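Chapter 7
Getting Power to Where People Live

Electricity is a fussy product. It has to be made at almost the same moment it is used, and it will not wait politely in a warehouse. That one fact shapes everything in this chapter, and I think it makes the grid one of the most exciting machines people have ever built!

Take the town of Rornel. In December its homes and shops use the most power at 6 in the evening, when the ovens go on and the sun has already set. The solar field at Trajkovski, 34 miles away, is making nothing at that hour. So the town leans on a wind farm, a small dam and a battery site run by a firm called Nomura, which can feed the town for some 15 minutes at full demand while the dam's gates open.

Who decides which source goes first? How much should a family pay at 6 p.m. compared with noon? And who pays for the lines? We will take these questions one at a time, starting with the daily load curve.

A load curve is simply a graph of how much power a place uses, hour by hour. Draw one for your own home before you read on (a rough one is fine).

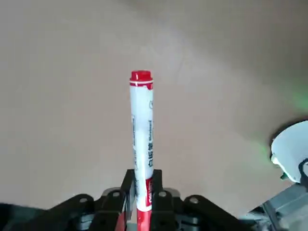 Label the highest point "peak" and the lowest "base." Rornel's peak on a winter Wednesday is 626 megawatts and its base is 371. The gap between them is what grid planners spend their working lives thinking about, and Section 7.1 begins there.

Print this chapter | E-mail this chapter

Comments (3)

Ankica Berisha: My class drew their curves on Wednesday and argued about dishwashers for half the period. Loved it.

Senan Kinsella: Is the answer key for 7.1 posted yet? I can only find 6.

Medik: Please add something on heat pumps. They changed our winter peak a lot.

Contact us | Copyright, all rights reserved | Back to top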